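Teaching by hand: Birutė Tamošiūnaitė on the tangram task

Birutė Tamošiūnaitė runs demonstration recording at Rerix, where the team teaches assembly tasks by performing them with a hand-held gripper tool that carries its own camera. The recordings are used to train a policy for an arm. Her current task is a seven-piece wooden tangram and its tray.

The choice of puzzle was practical. "A tangram has flat parts, tight fits and an order that matters," she said. "If the first large triangle goes in a few millimeters off, the error shows up at the last piece, and then you can say exactly where the demonstration went wrong."

Episodes differ in how far along the tray is when recording begins. Some start with every piece on the table. Others start with pieces already placed, so that the policy also sees intermediate states. 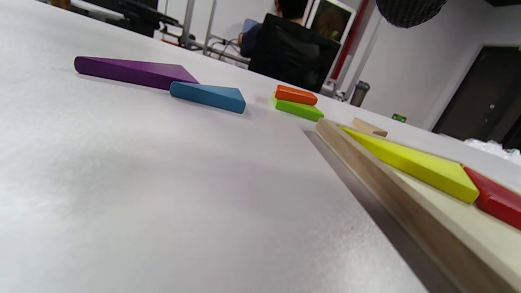 Yellow and red pieces in the tray, with an unpainted piece near its far corner. The orange piece rests on the green one.

Stacked pieces are a case she wants in the data. "A policy trained only on neatly separated parts will try to grasp two at once. The operator has to show how to take the top one off." A demonstration is kept even when the first grasp slips, provided the recovery is clean.

The set recorded up to 15th May holds 2544 demonstrations. Of these, 476 were rejected in review, mostly for lost camera tracking or for jaws that closed before the tool was aligned. Brynhildur Þorgeirsson, who handles the review, marks the start and end of each grasp by hand.

Tamošiūnaitė tried remote control first. The setup used a leader arm from Takács and gave precise joint data, but operators worked slowly and tended to stop above each piece before descending. "The pauses went straight into the policy," she said. "It learned to hover." The hand-held tool removed most of that, at a cost – the arm must later reproduce a wrist path that a person found comfortable, and some of those paths are out of its reach.
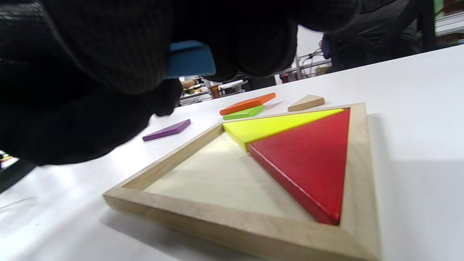 Reading time: 2 min

The two large triangles take up half of the finished square, and she asks operators to seat them against each other early. What remains is a triangular opening with straight edges to work from. "After that, every piece has at least one wall to slide along. We ask for contact with the wall first, then the push down."

Gloves bring their own questions. Knit fabric hides fingertip contact from the camera, and a hand close to the lens can cover much of the table. Her view is that some occlusion belongs in the set, in a known proportion and labeled as such.

The next round is planned for July and will use a shallower tray, with the same pieces and the same review procedure.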